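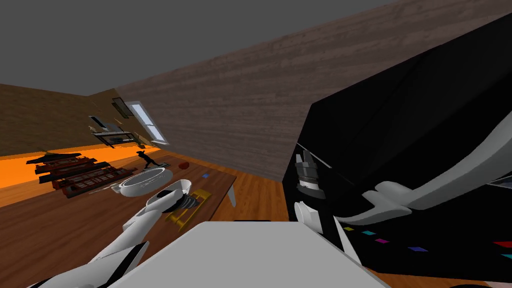

Filmont batting gloves, one season in

Bought these in August before preseason nets. Right-hander, opener, sweaty hands. Wore them for 7 club games plus training. Replaced my old Wirkdens, which were fine but stiff as boards.

Comfort first. Soft from day one, no real break-in. Palm is thin so you get a proper feel of the handle. Good colour too, plain white with navy cuffs.

Protection, not bad. Copped one on the bottom hand from a quick at Noonan Oval, sore for an hour, no bruise. Thumb gaurd could be longer.
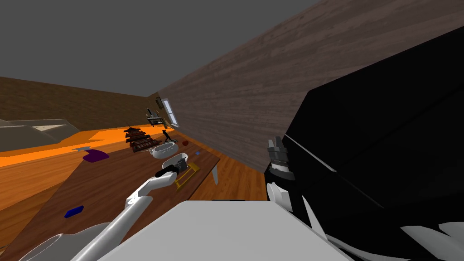 What I didnt like

Velcro. Started peeling after 5 games. Also they take forever to dry, leave them in the bag overnight and you'll know about it. Sizing runs small, go up one if you're in between.

Made 484 runs in them so I'm not complaining much. Was after 1,000 but so is everyone.
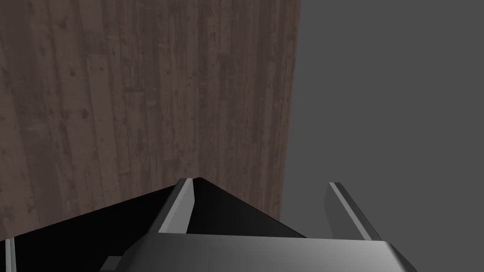
Wood grain, close up.

Would buy again on special. At full price I'd look at the Odine pair first, better strap.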